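Do I have to report a foreign bank account that I barely use?

Posted 2/19/21 in Money and Taxes Abroad
738 views

Grellau

I'm a US citizen and moved overseas for work. When I got here I opened a checking account at a local bank so my employer could pay me. Later I opened a savings account at the same bank and mostly forgot it was there. The savings account has never had more than the equivalent of $5,000 in it. The checking account goes up and down with my pay and rent, and it got up to almost $8,000 once last spring before I paid a deposit on an apartment.

Neither one ever went over $10,000, so I figured I was under the limit for the FBAR. A coworker says that's wrong and I should have been filing. I do file my regular return every year and I report my wages. I have never filed anything about the accounts themselves. Is my coworker right? And if so, how much trouble am I in?

Latik

Your coworker is right. The $10,000 limit is for all of your foreign accounts added together, not for each one. You take the highest balance each account reached during the year, convert it to dollars, and add those up. For you that would be close to $8,000 plus up to $5,000, so you could be over for that year even if the two high points came months apart.

The form is FinCEN Form 114. It does not go in with your tax return. You file it online through the BSA E-Filing site and there is no fee. Have these ready for each account: the name and address of the bank, the account number, the type of account, and the highest balance for the year. Use the Treasury year-end exchange rate for the conversion, and use the rate for the same year as the form.

It's due April 15 and there is an automatic extension to October 15 that you don't need to ask for. No tax is figured on the form. It only reports that the accounts exist.

Also check Schedule B on your return. Part III asks if you had a financial interest in a foreign account. If you answered no, that needs to be looked at too.

Harahap

I just ignored it for years and nothing happened. The banks over here don't care.

Sunilthorpe

Please don't follow the reply before mine. Many foreign banks do report accounts held by US citizens, and penalties for not filing can be large.

I was in nearly the same spot. I had 2 accounts and thought the limit was per account. I had reported all my income, including the interest, and only the FBARs were missing.
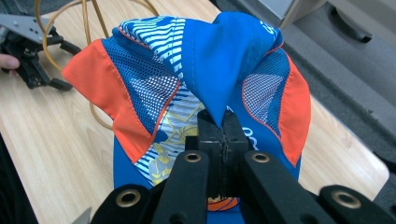
I used the delinquent FBAR submission procedures on the IRS website. You file the late forms through the same online system, and it asks you to pick a reason for filing late. I read the conditions first to make sure I fit them. It took me one evening, and most of that was digging through old statements.

Did your savings account pay any interest? Even a small amount belongs on your return. If you left it off, you may need to amend, and I would talk to a tax preparer who works with expats before sending anything in. Keep copies of the statements and the confirmation page for at least 5 years from the due date.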